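Let the Picture Books Be Boring Again
Sunday
By the Grullbridge kids' shelf column
60 shares | 14 comments

Read four picture books to a five year old last night and every single one of them taught me something. Be brave. Share. Say sorry. Feelings are like weather. By the fourth I was lying on the carpet wishing for a book about a duck who has a hat and that's the whole book.

I'm not against lessons. I learned plenty from books. But somewhere in the last ten or fifteen years the lesson moved from the back of the book to the front, then onto the cover, then onto a sticker on the cover. "Helps children manage worry!" Great. Does anything happen in it?

Take the Peixoto books. You know the ones if you have a kid in Grullbridge, the library has a whole bin. Peixoto is a small anteater. In the first one he gets his nose stuck in a trombone and rides a bus like that all the way to Praltside. No reason. Nobody learns to be careful with trombones. The bus driver charges him extra for the trombone. My daughter laughed so hard she got the hiccups, and then we had to read it again with the hiccups, and she now says "and one for the trombone" whenever anybody pays for anything.

Then the later ones. Peixoto Tells the Truth. Peixoto Takes a Breath. Same anteater, same nice orange scarf, and all the air gone out. He stands there and breathes. There is a page of tips for grownups at the end, in tiny type, that is longer than the story.

Kids can smell it too. She asked for the trombone one 1000 times and Takes a Breath exactly once, and that once was becuase she thought there'd be a trombone. 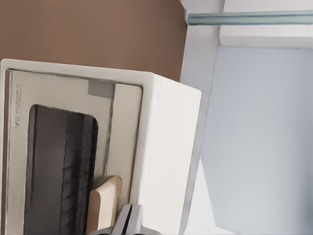 A toaster oven with a dark glass door. Computer rendering.

What bugs me most is who the books are talking to. It's us. The person with the wallet, standing in the store with a tired kid, feeling guilty about screen time. A label that says "builds resilience" is aimed right at that person. I've fallen for it. I own two books on resilience and neither one has survived being left in the car — the kid didn't want them back in the house.

And I get it, publishers have to sell them somehow. A funny book is hard to put in a catalog. What do you write? "Anteater, bus." But somebody wrote that one, once, and somebody bought it.

The other side of this, because a reader wrote in last time and she had a point: some kids do need the worry book. Hers did. There was a move, a new school, bad nights, and a plain little book about a nervous goat named Jument got them through a rough couple months. Fine. Good, even. I went and read Jument afterward and you know what, it's a good one. The goat is scared of a gate. There's a gate on every page. It gets bigger. At the end the goat goes around it, through a hedge, and eats somebody's lunch. No tips page! That's a story that happens to have a worry in it, and I'd take a hundred of those.

So my ask is small. Next time your at the library, let the kid grab from the bin with no help. Don't flip it over to see what it's good for. If it's about a spoon, it's about a spoon. Read the spoon book. Do the voices.

We have the trombone one out again, overdue. Sorry, Grullbridge. One for the trombone.

22 comments hidden — show all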